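## Knitwear – folding and storage, Trorkthorpe flat

Winter garments sorted on the bed ahead of storage. Knits are folded flat, never hung. Bed cover is white, so stray fibre and dark lint show up readily. Notes by Lowri Skyrme, February 18, 2026.

### Striped sweater, fine rib

Black band, then two thin red stripes with off-white between, then broader black and off-white. Folded with the stripes running across.

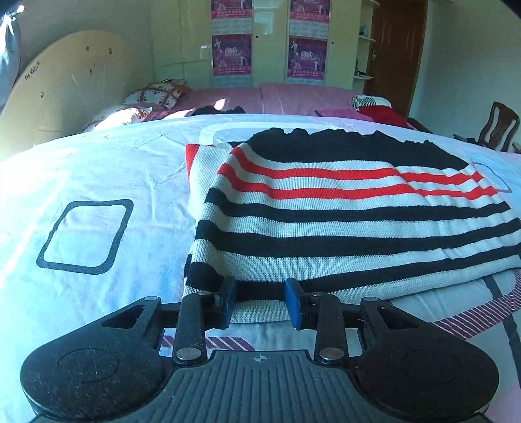
### Storage notes

Fold line is moved each season to avoid a set crease. Colours with a strong red dye are washed separately at first laundering – cold water, wool setting, spin no higher than 900 rpm. Dry flat on a towel, away from the heater.

Drawer depth allows two knits per stack. Cedar blocks are sanded in August and put back at the rear of the drawer. Grey cardigan still with Alun Landeg for elbow repair.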